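Collecting demonstrations for the Kandetti kitchen tasks: frequently asked questions

Updated October 2020

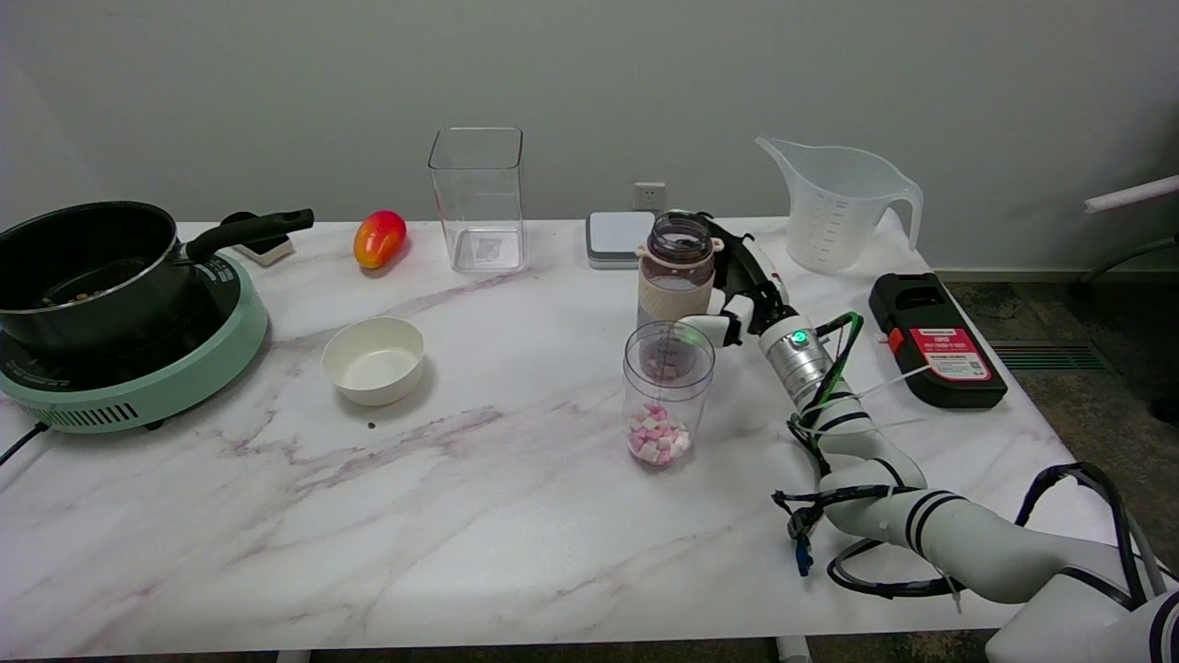

Many people write to us about how we gather the examples for our learning system, so we put the answers on one page. If your question is missing, please write to Fitzgerald Whitlock, who keeps this page.

What is one example?

One example is one full try at a task, from the moment the arm leaves its start position until the operator presses the stop pedal. We save the camera video, the joint positions and the gripper opening. A sentence that says what the task was is saved also, for instance "hold the bottle over the cup".

How many examples do you have now?

The kitchen set has 1,083 examples. The goal for each task is 300, and only 2 of the tasks have reached it.

Who moves the arm?

A trained operator. The training takes four sessions, and the examples from the first two are not kept. New operators move very slowly and stop often in the air, and the model learns these stops very well.

Why are there things on the table which the task does not use?

We want this. If the table has only the bottle and the cup, the model can learn to go to the only thing it sees. With a pan, a bowl or a piece of fruit also there, it must find the correct object. The operator gets a list before each group of tries and puts the objects where the list says, more or less. Small differences are welcome.

Do you clean the table between tries?

Between groups of tries, yes. Inside one group we leave crumbs and small bits of food where they are – a real kitchen has them too. Spilled liquid we wipe at once, because of the cables.

Do you use real food?

For some tasks. Marshmallows are practical because they are light and do not damage anything when they fall. Fruit we change when it becomes soft, as the gripper leaves marks on it.

Do you keep the failed tries?

Yes, but in a separate folder and with a label. Please do not delete a failed try by yourself. If the bottle slips and the operator catches it again with the gripper, this is not a failure, and we count it with the good ones. Such recoveries are quite useful to us.

What changed in September?

We moved the storage to Husten and changed the naming of the folders. Old names still open, but the Avotiņš script for checking does not read them. Use the new names if you run it.

Can I send examples from my own arm?

At this time only if your setup was checked by us. The people at Culier sent us a good set, but their camera stood much higher than ours and we had to keep it apart. Write to us before you start – it is a pity to lose the work.

Can I see the examples before I ask for access?

There is a small sample on the download page. For the full set you need to fill in the form, and the answer comes by e-mail. Please give the name of your group and the tasks you are interested in.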